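Two finger sets and one wrist camera, in simulation first

Sun 19 May

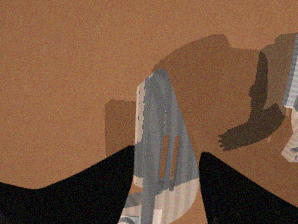

Why I stopped buying fingers before testing them

The last post ended with two sets of parallel-jaw fingers in a shopping cart and no clear reason to pick one over the other. I closed the cart and built both in the simulator instead. It took longer than shipping would have. I now have numbers, and I also have a decent idea of what the wrist camera will and won't see, which I had not planned on.

The candidates are the Rullow short rounded finger and the Jiteck flat pad finger. Both fit the same jaw carriage. Both are black, which matters more than I expected. The controller is the Olletti box I have been complaining about since the winter, running the same firmware in hardware and in its simulated form. The render at the top is the wrist view with the Rullow set, closing on a tapered part with the narrow end pointing away from the palm.

Setup

One arm, one table surface, a bin's worth of gray and beige parts with awkward outlines. I picked parts with tapers, slots and ribs on purpose. Blocks and cylinders tell you very little about fingers because nearly anything will hold a block.

Each trial is the same. The part is dropped at a random pose, the planner picks a grasp from the wrist camera, the fingers close to a force limit, the arm lifts, holds, shakes through a fixed wrist motion, and puts the part down. A trial counts as a success if the part is still between the fingers after the shake and has rotated less than the threshold. Anything that slipped past the threshold counts as a failure even if it was still held. I went back and forth on that. A part that has turned in the jaws is no use to me at the next station, so it fails.

I ran 1,136 trials, split evenly between the two sets. Same seeds, same poses, same lighting. The only thing that changed was the finger geometry and the contact patch.

Results

The Rullow fingers finished at 90 percent. The Jiteck fingers finished at 83 percent.

I expected the opposite. Flat pads have more area, and more area should resist rotation. On parallel faces they do. On a taper they don't get the chance, because the pad meets the part along one edge and the rest of it is in the air. The rounded tips start with a smaller patch but keep it over a wider range of angles.

The gap is almost entirely in the tapered parts. On ribbed parts the two sets are close enough that I would not argue for either. On anything with real parallel sides the Jiteck set was slightly better, and it was more repeatable from one run to the next.

Failure types, in the order I care about:

Rotation in the grasp. Most of the Jiteck failures. The part pivots around the contact edge during the shake and ends up pointing somewhere else.

Squeeze-out. Most of the Rullow failures. When the fingers close too near the narrow end, the taper turns closing force into a push along the part and it leaves the jaws. Moving the grasp toward the broad end fixes it, provided the planner knows which end is which.

Neighbor contact. Both sets. A second part lies close to the first and a finger lands on it on the way down. This is a planning problem and I have left it out of the comparison, but it is in the totals above for both sets equally.

The camera

The wrist camera sits behind the fingers and looks past them. With the jaws nearly closed, the fingers take up the lower corners of the view and the part stands between them, with its near end running off the bottom. That is a poor view of exactly the region where contact happens. You get the far end in detail and have to infer the rest.

I tried two mounting heights. The lower one gives a better look at the gap but loses the neighboring parts altogether. The higher one keeps some of the neighbors, usually as a partial outline at one side. I am staying with the higher one. Knowing that something is lying over on the right is worth more to me than a few extra pixels on the fingertips.

Black fingers turned out to be both good and bad. Good, because masking them out is trivial: they are dark, they are always in the same place for a given opening, and they have almost no texture to confuse anything. Bad, because edge detection between a black finger and a shaded gray part is weak. The lit side of the part separates cleanly. The shaded side less so. I may paint a thin light stripe near the tips on the real set and see if that helps or just adds a new edge to get wrong.

Shadows

This was the main surprise and it cost me most of a week.

The light comes in at a low angle and the shadows are large. They are wider than the parts that cast them, they overlap, and where they overlap they produce a second, darker shape with its own crisp outline. My first segmenter was a plain color threshold against the table. It treated the darker overlap shapes as parts. It was quite confident about it, too. Of the first batch of bad grasps, 172 were attempts to pick up a shadow.

Three changes, applied one at a time:

1. Converted to a color space where I could drop brightness and keep hue. The table is a warm orange-brown and stays more or less that way in shade. The parts are gray or beige and do not. This removed most of the false parts.

2. Added a depth check. A candidate with no height above the table is discarded. This should have been in there from the beginning.

3. Raised the minimum area. Small flecks of lit table between two shadows were showing up as tiny parts.

After the second change the shadow grasps went to zero in simulation. I don't expect that on the bench, where the depth data will have holes in it.

Slots are a related nuisance. If a part has a through slot, the table color shows through it, and the segmenter correctly reports table in the middle of the part. The mask then has a hole. The old grasp scorer read hole edges as outer edges and occasionally proposed putting a finger in the slot. Filling interior holes before scoring fixed it. It also means I can't grasp anything by an inside edge, and I can live with that for now.

The Olletti controller

Mixed. The force limit is respected, which was my main concern. Closing speed near contact is still stepped instead of smooth, and you can see it in the logs as a small staircase before the force comes up. With the flat pads the steps are harmless. With the rounded tips, on a taper, one step too many is enough to start the squeeze-out described above. Halving the approach speed over the last stretch reduced it. I haven't settled on a final value.

The configuration file format changed again between releases. The old keys are accepted and ignored without a warning. If your force limit seems to have no effect, check the key name first.

Noise and how far to trust this

The renders are grainy on the table and parts, and there is some sparse noise in the blacks. I left it in. A clean render made the segmenter look better than it is.

Friction is the number I trust least. I used one value for both finger sets, and the real pad materials are different. Donal Mac Carthaigh, who has run the Jiteck fingers in hardware for longer than I have owned an arm, wrote back after I sent him the early results. His view is that my friction value is too low for the Jiteck pads and that the rotation failures would drop with a realistic one. He is probably right. I reran a small subset with a higher value and the gap narrowed but did not close. I am not publishing the subset because it is too small to mean anything.

The other weak point is compliance. Both sets are rigid in my model. The real pads give a little, and that would help the flat ones more than the rounded ones.

What I'm ordering

The Rullow set, for the tapered parts. I looked at the Mac Giolla adapter plate as well, which would let me swap sets without taking the carriage off, and I have put one on the order. If it holds zero after a swap I will borrow a Jiteck set and run both on the bench with the same seeds converted to printed pose sheets.

Hardware should be here in June. Before then I want to redo the hand-eye calibration routine, since the current one assumes the jaws are fully open and I have been running it half closed. The segmenter changes and the trial script are in the usual repository under the grasp branch. The shadow fix is a separate commit if that is the only part you need.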